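Octavio Cuervo @ocuervo_econ · 4/4/18
ok thread. been chewing on price signals all week and my coffee is cold so you're getting this unedited

1/ The toll on the Ferncombe bridge went up to 5 dollars. Everybody at the bakery furious. I get it. I pay it too

2/ But look what a price does. It tells the guy who doesn't really need to cross at 8am to go at 10. No sign does that. No radio ad either

3/ Before the toll — free bridge, right? Nope. You paid in time. Sitting there, engine running, listening to the weather. Time just doesn't show up on a receipt

4/ Demetrio Lorente had a nice piece on this in the Samonte paper. He asked the town for the traffic counts. 1,820 fewer cars at the morning peak since the increase. Per week, not per day, I had to go back and check

5/ Small number? Depends. Queues are weird. Take a few cars off a full road and the whole thing starts moving. Take the same few off a half empty road and you get nothing

6/ (economists call this congestion externality. you can call it "the other guy slowing me down." same thing. also you slowing him down, which we all forget)

7/ Now the part I don't have a good anwser for. Night nurse at Drurkgate can't shift her hours. Guy with the consulting gig can. Same 5 dollars, very different bite

8/ Two ways out I've seen. Discount by income, which is paperwork. Or take the toll money and put it in the bus. I lean bus. The 2 only runs till nine though so somebody has to fix that first

9/ Someone's going to say "just build a second bridge." Go read what happened in Clivurora. Second bridge opened in September, full again by the next one. Free road fills up. Always has

10/ Well, not always always. Towns that are shrinking don't fill anything. Fair point from my brother in law

11/ What I'd want to know and can't find — are those 1,820 cars people who moved to a later hour, or people who quit coming into town? If its the second one the shops on the river side have a real complaint and I'd change my mind on some of this

12/ Lorente says the hourly counts exist but aren't posted. Sent a request to the bridge office this morning. Will add to the thread when they write back, dont hold your breath 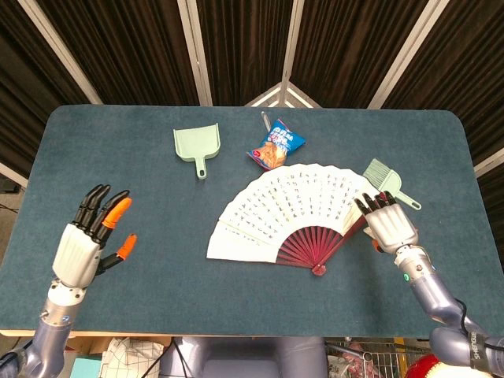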